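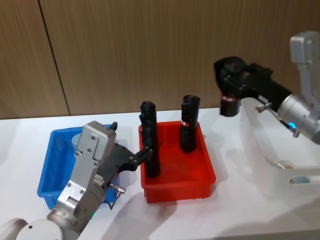 A Tray for Everything: tidying the shared table in the Badawi workroom

Project report by Archana Chaturvedi and Kibet Muriithi
Project tutor: Tsehay Beyene
May 10, 2019

Why we chose this

Anyone who has used the Badawi workroom at the end of a busy afternoon will know the feeling. You come in with your arms full, you look for a clear bit of table to put things down on, and there isn't one, so you push somebody else's bits and pieces along with your elbow and hope for the best. We had both done it plenty of times ourselves (Kibet rather more than me, he says I may write that) and when Tsehay asked us for a project on everyday storage we knew straight away which table we wanted.

Our question was a simple one. If small things have an open tray to live in, and the trays are different colours, do people put them back?

What we used

We wanted trays that were shallow and had no lid, as a lid is one more thing to lift and we are all lazy at half past four. Jyoti Solanki kindly let us try some deep boxes first, and they were lovely sturdy boxes, but small things sank to the bottom and stayed there. In a shallow tray you can see what you have, and anything tall simply stands up over the rim and can be taken hold of by the top.

We settled on plastic trays in blue and red. They show up beautifully on the white tabletop, even with the light brown wood-grain wall behind, and you can tell one from the other from the doorway.

The rule we made was that red was for upright things and blue was for cups and anything else rounded that might roll about. We did think about sorting by owner, or by how often a thing was wanted, and we spent a whole lunch arguing about it! In the end we went by shape, as a newcomer can work that out without asking.

How we did it

We ran the trial in two halves. In the first half we left the table as it always had been and made a note each time something was put down and left. In the second half we set out the trays and made the same sort of notes. We recorded 328 items altogether, 135 of them before the trays came in, and the rest after.

We didn't put up a sign to begin with. Satish Mathur thought we should, and looking back he was right, as the first few people treated the trays as part of somebody's experiment and kept well clear of them. A small card reading "Please use me" made everyone much braver.

What we found

Red did very well. Tall things are a nuisance lying down, and people seemed glad to have somewhere to stand them. Blue was more of a muddle. Cups went in happily enough, but so did pencil shavings, a glove and on one memorable morning half a cheese roll.

Black things were easier to spot in the red tray than they had ever been on a crowded table, which pleased Jyoti very much, as she is forever hunting for hers.

What we would change

We would like a third tray for odds and ends, in a colour of its own, and we would put the card out from the start. We would also ask the evening group what they think, as we never managed to catch them. Tsehay has said the trays can stay where they are until July, so there is time to try it.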